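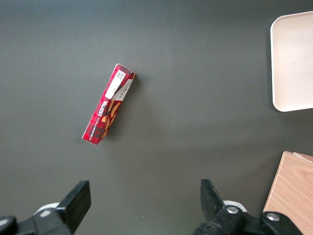

Walkers shortbread on the gray table.

September 2020

Back on the Poirier still life, the one with the pewter jug and the cut lemon. I finally got the raking light where I wanted it, low from the left, and the tenting along the top edge shows up much worse than in the January shots. It's mostly in the dark background paint. The lemon is solid as a rock, which figures, he put lead white under everything he cared about and let the rest go on thin over a brown ground.

I mapped the lifting on the overlay and got 136 separate spots, nearly all of them in the upper third. Dwight Gauthier went over the same area later with the head loupe and said I was being generous with a few of them, that some are just old brush ridges. Fair enough. I put his ones in green so we can argue about it when the painting is flat.

Consolidation test: sturgeon glue, warm, smallest brush, through a bit of tissue. Did 17 flakes in the top right corner where the frame rebate covers it anyway. They went down nicely with the little spatula, but I want to leave them overnight before I get excited. The last time I got excited about this picture I had to redo a whole corner. Weights are on, please don't move them!

Cleaning tests are a different story. The top varnish swells fast and comes off easily, and under it there's a second one, grayer, patchy, with what looks to me like soot caught in it. I stopped there. Under UV the top layer is that milky green you'd expect, and there's a big dark shape behind the jug which I'm now pretty sure is overpaint. Too neat for damage, though. My guess is that somebody painted out an object — a glass, maybe, or a second jug — to make it easier to sell. Dwight thinks it's a tear that got covered up by a person with too much time. We looked at the back and the lining canvas hides everything, so no help.

Then the Garkis inventory. The photocopy I have gives lot 336 as "still life with jug and goblet, Poirier," and our stretcher has a chalk 166 and no sign of a 336. Could be another sale, could be another picture altogether (he painted that jug over and over, I've got four of them in the folder). The Emon catalog skips the whole period, so I've written to ask if they kept the old card file. If there really was a goblet, I want an x-ray before anybody goes near that patch with a swab.

To do:
Check the glue test, top right.
Photograph the chalk number again in better light, the 6s are faint.
New batch of Japanese tissue, we're on the last sheet.
Ask Dwight for his notes on the Garik portrait, same brown ground I think.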